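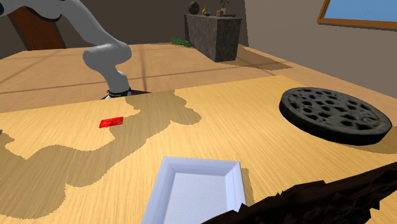

I'd barely got my coat off at Civcombe when Amerley Amegashie handed me the controller and told me to go ahead and drive. So I did, badly! The simulated arm lurched all over the table (I'd blame the coffee, but I hadn't had any yet).

"Everyone oversteers at first," she told me. "You want to use your whole shoulder. It's all in the thumb."

She and Trefor Rosser have recorded 300 runs by remote control since November, and Trefor throws out more than I expected. "If I hesitate, the robot learns to hesitate," he said. "I watched it copy one of my pauses perfectly. That was a bit embarrassing."

Do they ever get bored? Amerley laughed. "By the third hour, sure. Then we swap seats and argue about the music."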